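Ticket: Right gripper lets go of soft round parts partway through closing
Project: Vurkano handheld pair
Opened by: Tonantzin Ocampo
Assigned to: Baltazar Ochoa
Opened: 24 May 2020
Status: Resolved, one follow-up open
Severity: Medium (raised from Low, see the pinch note)

Tonantzin Ocampo
Hi all! First the good part: the pair is a joy to work with and we got through a huge pile of pick and hold trials. Hard plastic pieces, little containers, folded cloth, all lovely. The trouble is with the right unit and anything soft and thin. It closes, takes hold, and then a moment later the fingers back off by a hair and the part drops. There's no error light and nothing in the log except one line that says "grip target reached".

Out of 200 closes on a foam disc I lost 11. Every one was on the right unit. The left one did the same 200 without a single drop, which made me very curious and a bit jealous on behalf of the right one.

What I tried before writing:
Restarted both units. No change.
Wiped the blue pads with a dry cloth. No change.
Swapped the cables left for right. The fault stayed with the right unit, so I don't think it's the cable.
Ran it slower. Fewer drops, but they still happen.

Baltazar Ochoa
Great report, thank you! The cable swap saved me a whole round of questions. Can you do two more things for me? Hold a disc in the right unit for as long as it'll stay there and send the log from that stretch. Then look at the pivot pins on both sides with the power off and see if any of them turns more freely than the rest. Please keep your free hand well away from the fingers while it's powered. If the unit is changing its mind about where closed is, I don't want anybody's thumb in there when it does.

Tonantzin Ocampo
Pins all feel the same to me, snug and smooth. Log attached. I kept going with the striped cloth on the table, same as before, so the numbers can be compared. The disc gets squeezed by its two side edges, which leaves the pads very little to hold on to if the fingers shift.
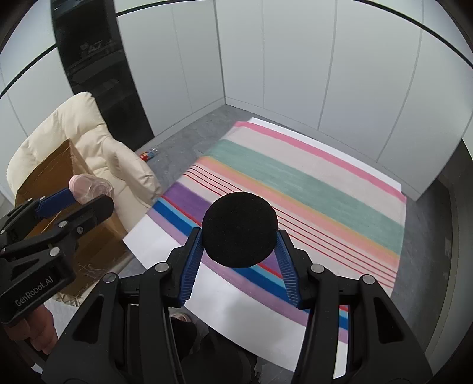 One more thing, and I should have put it first. While I was clearing up, the right unit closed again on its own after I'd let go of the trigger. It was a small movement and it stopped when it met the edge of my glove. No injury, not even a mark, but I pulled the battery straight away and it's been out since.

Baltazar Ochoa
Battery out was exactly right, please leave it out. I'm raising this to Medium and bringing in Dulce Bañuelos from the firmware side.

Your log is wonderful, by the way. The finger position reading jumps up by 100 counts and comes back, over and over, while the motor current stays flat. So the fingers weren't moving at the start of each jump. The unit only thought they were, and then it "corrected" by opening a little. On a hard part you'd never see it. On foam, off it goes. A jump in the other direction would explain the closing you saw.

Dulce Bañuelos
Found it! I love this kind of bug. The right unit went out in January with the old calibration table. It has an entry at 1,072 that should have been smoothed out, and the reading flips back and forth whenever the fingers rest near that spot. Your disc happens to be just the width that parks them there. The left unit already had the new table.

Steps for the fix:
1. Keep the battery out and connect the right unit to bench power with the fingers empty.
2. Load the table I put in the Betton folder.
3. Run the open and close sweep with both hands off the unit.
4. Check that the position line in the log is flat at rest.
5. Put the battery back and repeat the disc trial.

Tonantzin Ocampo
Done, and what a difference! Position line is flat. I ran 200 closes on the same foam disc with the right unit and had zero drops. I also let it sit with the trigger released and watched the log the whole time – no movement at all.

Baltazar Ochoa
Fantastic. Closing the drop fault. I'm leaving the follow-up open for the self-closing: Dulce is adding a check so that a position jump with no motor current stops the unit and lights the error lamp. Until that's out, pull the battery before you reach between the fingers, on both units. Tonantzin, you'll get the test build first if you'd like it.

Tonantzin Ocampo
Yes please! Discs are ready.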